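Setting up a two-arm bench kit: tips from the Miluvside workshop
Posted in April by Hằng Lâm

The Vivanby kit puts two arms on one bar and one pedestal, and it comes with Bedo, the planning program that lets you run a job on screen first. We have used ours for 18 weeks. These tips should save you some time.

Before it arrives

Measure the doorway. The pedestal ships in one piece and the box is 148 cm long. Ours went in on its side.

Clear the floor behind the bench first. The base plate sits flat, so sweep well and check for grit under it before you tighten anything.

Leave elbow room at both ends. The arms swing out wider than the bar does, and a shelf at head height will get hit.

Setting up

Bolt the pedestal down before you hang the arms. Two people can do it, three is easier.

Level the bench to the bar. The feet on our Lombardi bench turn by hand. If yours don't, use thin metal shims and skip the folded cardboard, which packs down in a few days.

Keep cables off the floor. Hook-and-loop ties are fine. Zip ties pinch.

Daily use

Wipe the gripper fingers with a dry cloth at the end of the day. Oily fingers drop small parts.

Save each job under a new name before you change it. Bedo does not keep old versions.

What we didn't like

The printed manual is thin and skips the wrist settings. Support answered by email in 2 days, and the answer was correct. The spare finger pads cost too much.

Trying a job in Bedo

Build your own room in the program before you plan any moves, down to the table height and the walls. Start with one small part and one arm. Put the part between the two arms, like the little red and blue block on the white tabletop, and bring one wrist over it while the other arm stays up and out to the side. Check the gap above the part from a low angle, then save the job.

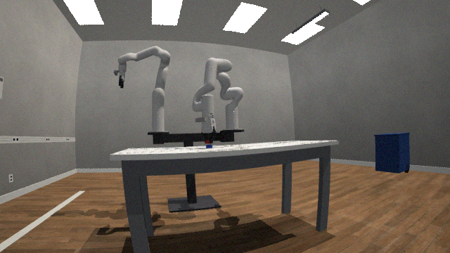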